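An afternoon at the Akent open day, Suninham

I had been meaning to get over to Akent for ages, and when the August open day came round I finally booked my place, packed my sandwiches and got on the early train to Suninham. For those who haven't heard me go on about them before, Akent write software for two-armed robots, and they let visitors in to see it being worked on, which I think is very generous of them considering how many questions people like me ask.

We were met in the foyer by Davina Rutherford, who looks after the planning side of things and was our guide for the whole afternoon. She has a lovely way of explaining, and never once made anybody feel silly. She began with a short talk over tea (proper mugs, and a very good lemon cake) on what happens between somebody saying "pick up that box" and an arm moving. I had always pictured this as one big program. At Akent it is a whole row of smaller ones passing notes to each other, and most of the arguments in the office, she said, are over what ought to be written in the notes.

The first stop was perception. Their package for this is called Salminen, and its job is to take what the cameras see and turn it into a guess at where an object is and which way it is turned. What I liked was that it keeps the guess as a guess. On the screen every object had a sort of coloured halo round it, fat when the software was unsure and thin when it was confident, and we watched the halo shrink on a recorded run as the wrist camera came in closer. Pale things on pale tables are the ones that give them trouble, because the edges are so faint, and they keep a folder of 263 awkward recordings which every new version must get through before anyone is allowed to use it. I asked whether the folder ever gets smaller. She laughed and said it had been 40 when she joined!

Then on to planning, in the room next door. With two arms there is the extra worry of them meeting in the middle, and the old version dealt with it by letting one arm move while the other waited politely. The new one plans both together, and draws the space each arm will sweep through as a kind of see-through sausage. If the sausages touch, it slows one of them down and tries again. It gives itself 50 tries, and if it still has nothing it stops and asks a person. I thought that was very sensible, and wished some people I have worked with would do the same.

Cables came up more than I expected. A planner that knows the arm perfectly well may know nothing of the lead running along it, so they have added a rough model of the slack, and a gentleman in our group who used to work in packaging got quite excited and had a long talk with Davina about bend limits. I'm afraid I went back for more cake at this point.

The last part was tooling, and I nearly skipped it, which would have been a pity. Mutgate is the program they use to play a run back afterwards, with the camera pictures, the joint positions and the planner's notes all lined up on one long strip that you can drag to and fro. We each had a turn. I found a spot where the gripper command and the camera picture were out of step, and was told I had found a real one, a clock problem they had been chasing for 3 weeks. I have been insufferable at home ever since.
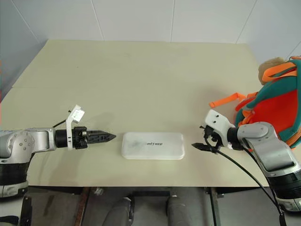 Places for the next visit are booked through the Akent website, and I would say go for the afternoon session if you have the choice, as the morning group only had time for two of the rooms. It is a fair walk uphill from Suninham station, so wear decent shoes, and do ask for a go on Mutgate if they don't offer.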